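浴室タイル目地の日常管理と補修について

グレランス住まいの手引き 水まわり編
2018年11月改訂

タイル張りの浴室を長く良好な状態に保つためには、タイルそのものよりも目地の管理が重要となります。本稿では、ご家庭で実施できる清掃および軽微な補修の手順をまとめました。賃貸住宅にお住まいの方は、補修に着手する前に必ず管理会社の承諾を得てください。

1.日常の清掃
入浴後は壁面および床面に冷水をかけ、石けん分を流したうえで、水切りワイパーを上から下へ動かして水滴を除きます。換気扇は少なくとも二時間運転してください。窓のある浴室では、換気扇の運転中は窓を閉めておくほうが、扉の下部から空気が取り込まれ、床面の乾燥が早まります。
週に一度は、浴室用の中性洗剤を薄め、毛先のやわらかいブラシで目地に沿って洗います。金属製のブラシや研磨剤入りの洗剤は、目地の表面を荒らし、かえって汚れを定着させるおそれがあります。

2.黒ずみへの対応
中性洗剤で落ちない黒ずみには、塩素系のかび取り剤を使用します。目地にかび取り剤を塗布し、製品の表示に定められた時間を置いて、十分な水で洗い流してください。酸性の洗剤と併用すると有毒なガスが発生しますので、同じ日に両者を使用することは避けてください。作業中は手袋、保護眼鏡およびマスクを着用し、換気を続けます。
天然石のタイルには、塩素系、酸性のいずれの薬剤も適さない場合があります。石材の種類が不明なときは、施工店にお問い合わせください。

3.目地の点検
年に一度、空気の乾燥する2月に点検を行うことをお勧めします。確認する箇所は、床と壁の取り合い、浴槽の縁、排水口の周囲、水栓の根元です。指の腹で軽くこすって粉が付く場合や、爪が引っかかるほどの亀裂がある場合は、補修の時期にあたります。
タイルを硬貨の縁で軽くたたき、周囲と異なる軽い音がする箇所は、下地から浮いている可能性があります。浮きが二枚以上続いているときは、目地のみの補修では十分ではありません。専門業者による調査をご依頼ください。

4.セメント目地の補修
(1)目地かき用の工具で、傷んだ部分を深さ二ミリ以上取り除きます。タイルの角を欠かないよう、工具は目地の中央に当て、力を加えすぎずに数回に分けて動かします。
(2)粉を刷毛と掃除機で除去し、霧吹きで目地の溝を軽く湿らせます。溝に水がたまった場合は布で吸い取ります。
(3)目地材を耳たぶ程度の硬さに練り、ゴムべらで目地に対して斜めに押し込みます。一度に練る量は、三十分以内に使い切れる分にとどめてください。
(4)表面が締まり始めたら、固く絞ったスポンジで余分な目地材を拭き取ります。スポンジはこまめにすすぎます。
(5)丸一日は水をかけず、浴室の使用は製品に表示された養生時間の経過後とします。

5.取り合い部のシーリング
床と壁の入隅や浴槽の縁は、建物のわずかな動きを受けるため、セメント目地ではなく防かび剤入りのシリコーン系シーリング材を用います。古いシーリング材が残っていると新しい材料が密着しません。カッターで両側に切れ目を入れて引き抜き、残った膜はへらで削り落としてください。
マスキングテープは充填の前に貼り、へらで仕上げた直後、表面が固まらないうちに剥がします。浴槽の縁を施工する際は、浴槽に水を張った状態で充填し、硬化するまで水を抜かないでください。

6.道具の手入れと保管
ゴムべらと練り容器は、目地材が固まる前に水を張ったバケツの中で洗います。洗い水を浴室の排水口に流すと配管内で固着しますので、一晩置いて沈殿させ、固形分は自治体の定めに従って処分してください。開封済みの目地材は、袋の口を折って密閉容器に入れ、湿気の少ない場所に保管します。

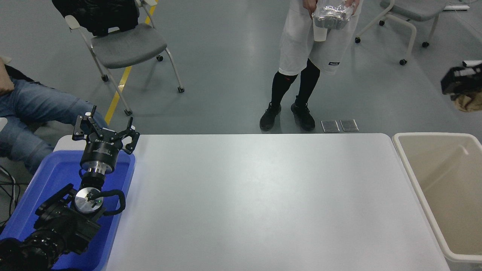 使い残した目地材の容器には、品番と色番号、開封した年月を記入しておくと、次回の補修の際に同じ色を選ぶことができます。粉に固まりが生じたものは、ふるいにかけても本来の強度が得られないため、使用しないでください。

監修:マレーネ・ゲルツ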